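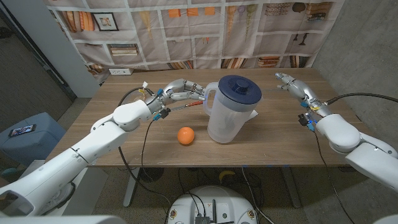 A plain pitcher, 52 orders a day

The owner of Onitden, a small housewares shop that sells mostly by mail, keeps a pitcher on the worktable most of the day. It is the model the shop sells most of, a clear plastic one with frosted walls, a loop handle and a dark blue lid with a round knob.

"People want something they can lift with one hand and put in the fridge door," the owner said in an interview on April 8, 2025. "They don't write to us about color. They write about lids."

The shop sold 4,000 pitchers last year. February was the slowest month, with 52 orders on its best day. Most buyers already had a glass pitcher at home and were tired of the weight.

Lids are the main reason for returns. An earlier version, bought in from Wistarus, had a flat lid that was hard to pull off with damp fingers. The shop dropped it after two seasons.

"The knob fixed most of that," the owner said. "You get hold of it and pull. My mother has bad hands and she can do it, so I stopped worrying."

Asked about cleaning, the owner recommended warm water, a soft brush and a little baking soda for tea stains. The lid should be washed separately and left off until both parts are dry.

"Don't use the rough side of a sponge. It scratches, and then the scratches hold the tea."

The owner does not put citrus in a plastic pitcher overnight. "Slice it into the glass. Leave it in there two days and your water tastes like peel all week."

A smaller size is planned for the summer. The price has not been set.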